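Keeping Cell 8 Picking

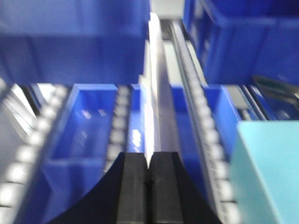

The gripper between the bins at Odstead's parts store. The fingers are checked at the start of every shift.

Joyce Kirui starts at 5:40 with a rag and a feeler gauge. The fingers on the picking arm have to meet evenly, and after a night of small metal parts they often don't. She wipes both faces, closes them on the gauge and writes the gap in a notebook.

The pads get changed every 1000 picks. It used to be 2825, the figure in the setup sheet, until Elibariki Lyimo traced a run of dropped clips to worn edges.

Rollers are next. Kirui spins them by hand – a gritty one gets swapped before the bins go back. Last June she replaced 29.

The wrist camera is cleaned last, with a dry cloth. Then she runs the arm down the aisle at quarter speed and listens.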